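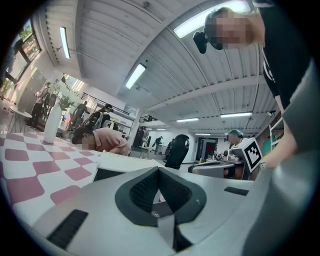 Devlow project notebook, December, 4:15 pm

Good afternoon at the checkered table! Dennis Sowerby's plan for the student project is 3,000 demos of the box task by the end of term, and we're at 1,797 as of lunch (I recounted, it's right). Sosov group owns 824 of those and they will not let anyone forget it.

Station notes
1. Bottle task. Open box near the front of the table, red-capped bottle in the right front corner, lid standing up along the far side. Start every take with both grippers up and the marker cubes facing out. I love how quickly new people pick this up, even Mokoena's bunch, who joined last week.

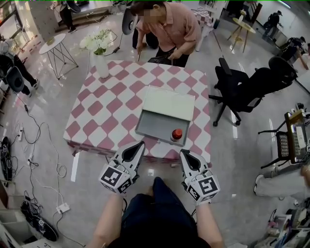

2. Button task. Smaller box, red button on the sloped gray front. 62 takes thrown out so far, nearly all from tags turned away at the start. Keep wrists level! Want to try a left-hand-only set next, Bistham students are keen.

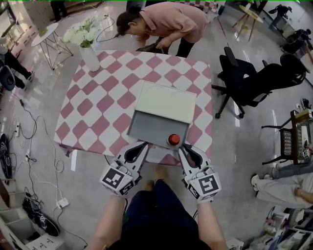 Button box, one gripper on each side.

To do: tape the power strip cables on the left, new labels for the spare gripper, ask Dennis about splitting the two tasks into separate folders before the count gets any bigger.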